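Homemade Skin Care > Lotions and Creams
Thread 2314: Lotion separates after two weeks, same formula was stable before

fennelwater
I have made the same hand lotion since September. The first batches were stable. The last one split on day 13, with a thin watery layer at the bottom of the jar and a grainy feel on top. Formula by weight: sunflower oil and shea butter as the oil phase, Belau emulsifying wax at 6 percent, a small amount of glycerin, preservative, water to 100. Both phases are heated together in a water bath and combined while hot. I blend with a Pledell stick blender for two minutes, then again for one minute as it thickens. The preservative goes in below 40 C. The only change I know of is batch size. I cut it in half because I was giving less away. What should I test first?

tallow_and_thyme
Batch size is your change, so test that. A stick blender head needs to be fully covered. With a half batch in the same beaker it pulls in air and moves the lotion around without shearing it much. Use a narrower beaker or go back to the full batch.

fennelwater
It was the same beaker. The head was covered, but only just.

Dale Wong
I don't think it is the blender. Grainy on top points at the shea. If shea cools slowly, some of the fats set into small hard crystals and you feel them as grit. Try it without shea, all sunflower, and see whether the texture problem goes away. If it does, you have your answer.

tallow_and_thyme
Grit from shea would not give a water layer at the bottom. Those are two separate faults, and the water layer is the one that matters.

Dale Wong
They can be linked. In a weak emulsion the crystals can break through the film around the droplets, and then you get both. I agree that shear could be part of it. I would still take the shea out first because it is the cheaper test and no new glassware is needed.

marrow_lane
How are you weighing the emulsifier? At half size, an error on the scale counts double. My old Simard kitchen scale reads in whole grams and is slow to notice small additions. If you sprinkle wax in a few flakes at a time it can sit on the same number for a while. I was under on wax for most of a year without knowing it. Weigh it in a separate cup in one go, or get a scale that reads to a tenth or better.

fennelwater
Whole grams, yes. And I do sprinkle.

marrow_lane
Then I would fix that before anything else. Every other test depends on it.

quillbark
Two more questions.
Which preservative is it? Some of them will destabilize some emulsifying waxes. The supplier's sheet should say.
Did you measure pH? If you adjusted with citric acid and overshot, that can do it too.

fennelwater
The preservative is the Porkum liquid one. The bottle is the same one I used for the stable batches. I check pH with strips after cooling and it was in the same range as before. No acid added.

quillbark
Same bottle, so probably not the type. The dose could still be off. That is a far smaller weight than the wax, and your scale has the same problem there. Please don't use up the split batch, by the way. Once it has separated you can't assume the preservative is spread evenly. Throw it out.

Dale Wong
Agreed on discarding it. I have seen people reheat and reblend. It looks fine afterward, but you have cooked the preservative and lost water, so the percentages are wrong.

tallow_and_thyme
I have reheated split lotion plenty of times and had no trouble with it.

quillbark
No visible trouble. Without a count you don't know what is growing in it. The ingredients for a half batch cost very little.

tallow_and_thyme
Fair on cost. I add fresh preservative when I do it, but I would not tell a beginner to.

fennelwater
Here is the plan, then.
Batch A: half size, same formula, new scale, narrow beaker.
Batch B: the same but with no shea.
Both go in glass jars, one of each at room temperature and one of each in a warm cupboard. I will write the date on the lids.

marrow_lane
Good. Keep the heating time the same for both and top up any evaporated water before you cool. Weigh the beaker empty first or you will have no way to work out the loss.

Dale Wong
One objection – if you change scale and beaker together and it works, you won't know which one fixed it.

marrow_lane
True, but the scale has to be replaced in any case. Treat it as a correction and the beaker as the variable. A third batch in the old beaker would settle it.

fennelwater
I will add the old beaker as Batch C. The scale arrives next week. Is there a reliable way to see the split early? Last time I only noticed when I tipped the jar.

quillbark 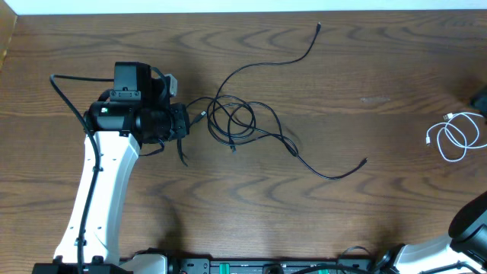 Early separation shows up first at the bottom of the jar, where the lotion goes from solid white to slightly gray and then clear. Don't tip or stir, since you will mix it back in. Use straight-sided clear glass and leave it standing. A plain pale surface hides a thin clear layer, so stand the jars on something with strong lines. Wood like that tabletop works, with its wavy darker growth rings. Get down to jar level and look through the lowest part of the glass at the grain behind it. Stable lotion blocks the rings right down to the base. If you can pick out a dark line through the bottom edge, water is coming out, and you can note the day and stop the test on that jar.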